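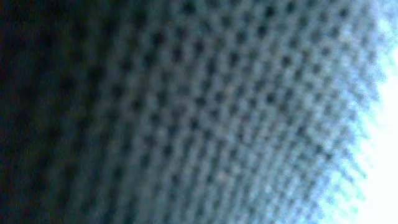
Mesh, very close up. Blue-gray, rows of small dark holes.

A few people asked how I stopped ruining clothes in the wash, so I'm putting it all in one thread. Mostly it's about sorting and drying. It's long.

I'm not a laundry professional. I worked the counter at a wash-and-fold in Skostbridge for a while, and before that I shrank or faded most of what I owned.

Start with sorting. I used to do lights and darks and call it done. Color matters less than I thought, except with new things. Weight matters more. Jeans and thin T-shirts in the same load is how thin T-shirts get holes.

So my piles now are heavy, light, and towels. Towels always go alone. They shed on everything and they take twice as long to dry, so whatever is in there with them gets overdried.

New dark or bright things get washed with other darks the first few times. After that I stop worrying about it. If you want to check, wet an inside seam and press a white rag on it. Color on the rag means keep it separate.

Zip the zippers. Hook the hooks. Leave the shirt buttons undone, the buttonholes pull when the drum turns.

Turn inside out: jeans, anything printed, anything you bought because you liked the color. The outside is what rubs and fades. Shirts too, and the sweat is on the inside anyway.

Detergent. You are using too much. I was using a full cap of Biva for every load, and the full cap is for a very big, very dirty load. I went down to a bit under half and the towels stopped feeling waxy after a couple of weeks.

If you don't believe me, run your towels through with hot water and no detergent and look through the door partway in. If there are suds, that's old soap.

I don't use fabric softener. It coats the cotton, and then towels don't soak up water. If you like the smell that's your call, but keep it off towels and gym clothes.

Cold water for nearly everything. Hot for sheets, dishrags, and anything from when somebody was sick. Warm I almost never use.

The old Rowbotham machines at the shop had a "quick" cycle that people loved. It's fine for clothes you wore once to sit at a desk. It isn't fine for a stuffed drum. The clothes need room to drop, and if they can't drop they don't get clean.

How full is full: put your hand in flat on top of the load. If you can't turn it on its side, take something out.

Stains. Deal with them before the dryer, always. A stain that goes through the wash can still come out. A stain that goes through the dryer is usually yours to keep.

Grease: dish soap, rub it in, leave it 20 minutes, wash. Blood: cold water, never hot. Coffee: rinse from the back of the fabric so you push it out the way it came in. Ink: I have about a 65 percent success rate with rubbing alcohol and a lot of paper towels.

Sweat marks on white shirts aren't only sweat, a lot of that is antiperspirant. Bleach can make them more yellow. Soak in warm water with oxygen powder overnight instead.
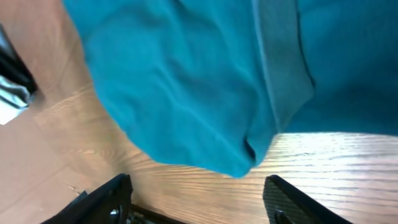

Now drying, where most of the damage happens. Lint is your clothes. Every time you clean that screen you are throwing away a thin layer of shirt. I air dry most tops now and they last a lot longer.

Shake each thing hard before you hang it. One good snap gets rid of most of the wrinkles and then you can skip ironing — I haven't ironed since January.

Knits go flat on a towel or a rack. If you hang a wet sweater the water drags it down and you get shoulder bumps and long arms. T-shirts can go over a line, folded at the armpits.

Leave gaps between things. If you live somewhere damp, put a fan on them. A fan on low does more than turning up the heat.

If you do use a dryer, take things out while they're still a tiny bit damp at the seams. Ten minutes on a hanger finishes them. Bone dry is too dry.

I bought one of those Zimport folding racks and it's okay. The top bars are good, the bottom ones are too close to the floor for pants. Buy whichever one is wide enough for you.

Wool: wash it less. Air it out by a window overnight and most smells go. When it does need washing, cool water, a little wool soap, no wringing. Roll it up in a towel and press.

Jeans: I wash mine when they're dirty or baggy in the knees. There's no number. People argue about this way too much.

Last one is the washer itself. Leave the door open between loads. Wipe the rubber ring. Once a month run it empty on hot. If your clean clothes smell a little sour, start there before you buy a new detergent.

I left out down jackets and anything with a "dry clean" tag. I've only done a couple of jackets and one came out lumpy — will add to this if I get better at it.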